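About Carix

Who we are

Carix is a small company that prepares household tool sets for people who rent, people who move often, and people who never owned a tool before. We started in Humden, in the back half of a former paint shop, and we are still in the same building. The front half is now our counter, where you can come in, open the cases and hold the tools before you decide.

We have been doing this work for 9 years. In the beginning we sold only single tools, mostly screwdrivers and pliers. Customers often came back two or three times in the same week, first for a hammer, then for a tape, then for a wrench that fits the pipe under the sink. We understood that many of them would be happier with one case which they can put in the closet and forget until the day something is loose.

How the name came

Many people ask. Carix was the name written on an old sign we found in the cellar of the paint shop. We could not learn what it meant. We cleaned the sign, hung it over the door, and after some months the customers were calling us by this name, so we registered it.

What we do

Our work has three parts: choosing the tools, fitting them into cases, and repairing or replacing what is lost or broken later.

We choose tools by using them. Every new model stays at least 20 days on our own bench before we offer it. During this time it is used for the real jobs of the building, and our building is old, so there is always a job. We look at how the handle feels after one hour, if the jaws of a wrench stay where you set them, and if the numbers on a tape can be read in a dark corner.

Then comes the case. We spend more time on the case than most people would guess. A tool that moves inside its case will get scratches, and it makes a terrible noise on the stairs. A tool that sits too tight is also a problem, as you need both hands and some bad words to take it out. We ask for small changes in the shape of the recesses until each piece goes in with a light push and comes out with two fingers.

The Kedent case

Our best-known set is the Kedent. It is meant for an apartment or a small house, and we keep it small on purpose. Some sets on the market are filled up with many little bits so that the number on the label looks big. The first Kedent we planned had 87 pieces, and when we asked the people who tested it, most had touched only a few of them. We took out everything that was there only to be counted.

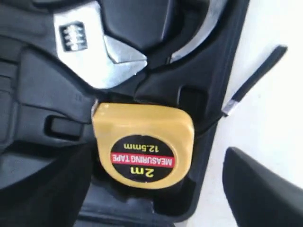

Customers sometimes ask us why we do not include a longer tape. Our answer is that a short one is enough for a shelf, a curtain, a table or the space for a new refrigerator, and it takes little room in the case. If you are measuring a garden, please ask at the counter — we have long tapes too and we also lend them.

The Ezzat bench

Next to the counter stands a heavy table that we call the Ezzat bench, after the street where we bought it. On this bench we do small repairs in the afternoon, from two o'clock until we close. You can bring a tool from any maker. If it needs only cleaning and a drop of oil, we do it while you wait and we do not charge. An adjustable wrench that is hard to turn is very often only dirty in the thread, and we are glad to show you how to clean it yourself at home.

Single replacements

If you lose one tool from your case, you do not have to buy a new set. We keep more than 500 single pieces in the drawers behind the counter. Bring the case with you, if you can, so we can try the new piece in its place before you pay.

Visit us

We are open every morning from nine, with a break for lunch. In April we close for a short time to count the stock and paint the walls. The entrance is from the yard, and there is one step — ring the bell if you need help with it. If you want to order for a school, a dormitory or an office, please write to us first with the number of cases, and we will answer with a price and a delivery time.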